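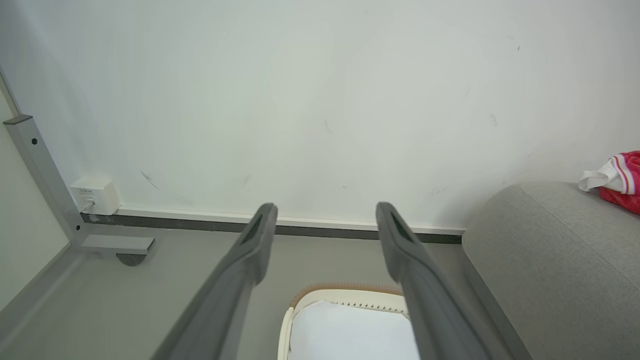
# Why do we put plaster and paint on our walls?

Walls are so ordinary that most of us go for years without giving them a thought. You lean on them, you bump into them when you're running to find your shoes, and perhaps when you were very small you drew on one with a crayon and somebody was cross. But a wall has usually got several layers to it, a bit like a cake, and each layer has its own job.

## What's underneath

If you could peel back the paint in your bedroom, you would probably come to plaster, and behind the plaster you might find brick, or stone, or blocks, or a frame made of wood. The strong part holds up the ceiling and the floor above. It is often rough and full of gaps, and if it were left bare you'd get draughts, spiders and crumbs of old mortar in your bed.

So builders cover it. Plaster goes on wet and soft, rather like thick yoghurt, and it is spread with a flat tool called a trowel. Then it sets hard. Setting isn't quite the same as drying, by the way. When a puddle dries, the water just goes off into the air. When modern plaster sets, some of the water joins up with the powder and makes tiny crystals, which grow into one another and lock together. It even gets warm while it does it!

## Walls made of mud and hair

Long ago, many houses had walls made of wattle and daub. I love those words, and I think they are worth saying aloud a few times. Wattle is a sort of fence woven from thin, bendy sticks. Daub is a sticky mixture of clay, straw and (I'm sorry if you are eating) animal dung, which was pushed into the wattle by hand from both sides.

In the little town of Claltgate there is a house with the date 1477 cut into the beam over its front door, and on one side of the stairs you can still see a patch of the old daub. If you crouch down you'll find finger marks in it. Whoever made them has been gone for hundreds of years, and yet you can put your own fingers in the same grooves — or you could, if it weren't for the sheet of glass.

Animal hair was often mixed into plaster too. The hairs ran through it in every direction and held it together, so that if it cracked, it was less likely to fall off in lumps.

## Whitewash

Before you could buy tins of paint, lots of people used whitewash. It was made from lime, and lime comes from limestone or chalk that has been heated in a very hot oven called a kiln. Mixed with plenty of water, it made a thin, milky liquid that you slapped on with a big brush.

Whitewash was cheap, and it made dark rooms brighter, which mattered a great deal when the only light in the evening came from a candle or the fire. It rubbed off on your sleeves, though, so it had to be done again and again. Henk Desmet, who mends old houses near Hestel, once scraped down a corner of a farmhouse kitchen and found 20 coats, one on top of another. A few had a little blue or pink in them. The kitchen must have been ever so slightly smaller by the end!

Lime can burn your skin and eyes, so please don't go trying to make any.

## What is paint, then?

Paint has three main parts. There is the pigment, a very fine powder that gives the colour. There is the binder, which is the gluey bit that sticks the pigment to the wall. And there is a liquid to make it all runny enough to spread. In most paint for indoor walls, that liquid is mostly water.

Once the paint is on, the water leaves, the binder closes up around the pigment, and you are left with a skin thinner than your fingernail.

## Something to try

Ask a grown-up if you can knock gently on different walls at home with your knuckles. Some will go *tock* and feel very solid, and some will sound hollow, like a drum. The hollow ones are often sheets of plasterboard fixed to a frame, with a space behind. See if you can hear where the frame is as you move along, and draw a little map of it if you like.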